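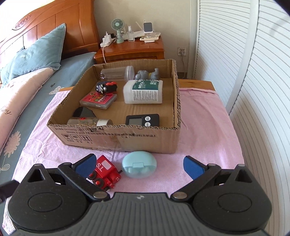 Red engine and blue case on the towel, box of oddments behind.

Home News Visits Letters Contact

03/07/2020
By Teresa Rebelo

I went to the Nogueira open day expecting to be sold something, and I was, though only a cup of tea. The leaflet promised "a house put in order, room by room". What I got was two rooms, one staircase and a lot of talk on the landing.

The bedroom was the better of the two. Double bed, carved headboard with hearts on it, more hearts on the blue sheet, daisies on the pink comforter. Someone likes a pattern. The sorting was going on next to it, with a cardboard box and a pink towel laid out for whatever came next.

Ilídio Carrilho, who runs these days under the name Jadinance, has a system. Things live in the box until they have a reason to leave it. I asked what reason a kitchen timer could have in a bedroom and he said that was exactly the sort of question the system was for. I wrote that down and it makes no more sense now.

The box held the timer, a grey elephant, a bottle with a green label, a small black and red car with eyes, and what I took for card games in a clear case. On the towel were a red toy engine marked S.1 and a pale blue oval case with a little latch. I wanted to know why the car and the engine weren't together. Apparently they had been "assessed separately". By whom?

Gopinath Chacko, down from Sadton with his sister, was more taken with it than I was. He has 509 model wagons in his loft and said he would go home and start with a towel. I give it until December.

My real doubt is the price. A day of this in your own house costs 100, and the box is extra. I have a box. Most people with this problem have several, and the boxes are the problem.

Tea was decent. Parking is on the hill, and the sign for it faces the wrong way.

Shares 2 | Comments 0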